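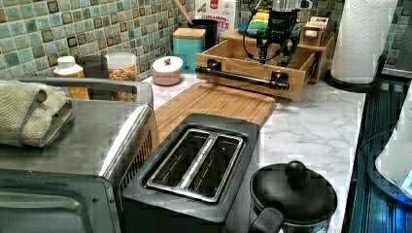 Elle reçoit dans l'arrière-boutique, à sept heures et demie du matin, avant l'ouverture. Depuis la reprise de l'atelier de retouche de Tirnis, elle travaille avec une seule employée et refuse du monde toutes les semaines. Elle a demandé que son nom ne figure pas dans l'article. « Les clients connaissent l'enseigne, ça suffit. »

Avant de s'installer, elle a passé onze ans chez Tiltex, dans la confection de vêtements de travail. Elle y a appris la vitesse, et elle en est partie pour la même raison. « On posait des fermetures à la chaîne. Je savais poser une fermeture, je ne savais pas démonter un manteau. Quand j'ai commencé ici, j'ai dû tout reprendre. »

L'essentiel de son activité tient dans les ourlets de pantalon, les doublures déchirées et les tailles à reprendre. Les robes de mariée arrivent surtout à partir de mars. Elle n'en prend que deux par mois et demande trois essayages. « Les gens trouvent que c'est beaucoup. Mais une robe qu'on a essayée assise, debout et avec les bonnes chaussures, elle ne revient pas. »

La question des prix revient souvent dans la conversation. Un ourlet simple est facturé moins cher que ce qu'il lui coûte en temps, et elle le sait. Une doublure complète peut dépasser le prix du vêtement. Dans ce cas, elle prévient le client avant de toucher au tissu. « Il y a des gens qui repartent, c'est normal. D'autres me disent que c'était la veste de leur père, et là on ne parle plus du tout de la même somme. »

Ses machines viennent d'un peu partout. La plus ancienne, une piqueuse droite, a été rachetée à la maison Nikolaidis quand celle-ci a fermé son rayon tailleur. Elle la fait réviser en janvier, pendant la semaine creuse. Pour le fil, elle se fournit chez Kallmont et garde en stock 100 couleurs, rangées par teinte dans un meuble à tiroirs. Elle a essayé de réduire. « J'en avais enlevé une partie, les beiges surtout. J'ai tout recommandé au bout de deux mois. Le beige, c'est ce qu'on me demande le plus. »

Elle parle plus volontiers des tissus que des clients. Les mailles fines lui donnent du mal, les jeans presque jamais. Elle reproche aux vêtements récents leurs marges de couture trop étroites : quand il ne reste que quelques millimètres de chaque côté, on peut resserrer, on ne peut plus élargir. « Avant, on laissait de quoi faire. Sur un pantalon d'homme, derrière, il y avait toujours de la réserve. Maintenant j'ouvre et il n'y a rien. »

Prendre un apprenti ? Elle y réfléchit. Une jeune femme est venue en stage l'hiver dernier et voudrait revenir. La place manque — il faudrait déplacer la table de coupe et condamner la cabine du fond. Elle hésite aussi sur ce qu'elle pourrait lui confier au début. « Les boutons, les ourlets droits. Découdre, surtout. On apprend beaucoup en décousant, mais il faut aimer ça. »

À neuf heures, elle se lève pour relever le rideau. Un homme attend déjà sur le trottoir avec un manteau plié sur le bras. Elle le regarde à travers la vitre et dit que c'est la poche, encore.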